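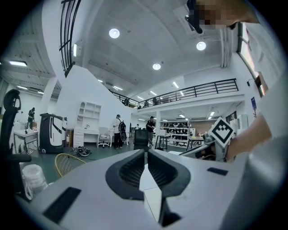 COMMUNIQUÉ DE PRESSE

Osberg lance Tanoli, un service de prêt d'instruments de musique pour les familles

Plostlow, août. La société Osberg annonce l'ouverture de Tanoli, son nouveau service de prêt d'instruments à cordes et à vent. Le service est destiné aux enfants et aux adultes qui commencent la musique et qui ne souhaitent pas acheter un instrument dès la première année.

Le catalogue de départ comprend plus de 200 instruments : violons, altos, violoncelles, clarinettes, flûtes traversières et trompettes. Chaque instrument est révisé dans l'atelier d'Osberg à Plostlow avant d'être remis à la famille. Les violons et les violoncelles sont proposés dans les tailles pour enfants, et l'échange pour une taille supérieure est compris dans l'abonnement.

Une demande venue des écoles de musique

Au printemps, Osberg a adressé un questionnaire aux familles inscrites dans les écoles de musique de la région. La société a reçu 3 281 réponses. Parmi les familles qui ont répondu, 51 % déclarent avoir retardé l'inscription d'un enfant à cause du prix de l'instrument.

« Nous avons lu beaucoup de commentaires de parents qui avaient acheté un violon trop grand, ou de qualité insuffisante, et dont l'enfant avait perdu l'envie de jouer », explique Anahera Hoani, directrice d'Osberg. « Avec Tanoli, nous voulons que la famille puisse essayer pendant quelques mois, changer d'avis, et prendre une clarinette si le violon ne convient pas. »

Fonctionnement du service

L'abonnement est conclu pour une durée minimale de trois mois. Il comprend l'étui, l'entretien courant et le remplacement des cordes ou des anches. Les réparations après un accident sont prises en charge par l'assurance Proltus, qui peut être ajoutée au moment de l'inscription. À la fin du prêt, la famille rend l'instrument dans l'un des 7 points de retrait, ou bien elle peut l'acheter. Dans ce deuxième cas, une partie des mensualités déjà payées est déduite du prix.

Les inscriptions sont ouvertes dès maintenant, en ligne et au magasin de Plostlow, à partir de 10 heures. Il est conseillé de réserver les petites tailles de violon avant la rentrée.

À propos d'Osberg

Osberg vend, loue et répare des instruments de musique. Son atelier travaille pour des particuliers, des orchestres amateurs et des écoles.

Contact presse : Service communication d'Osberg, Plostlow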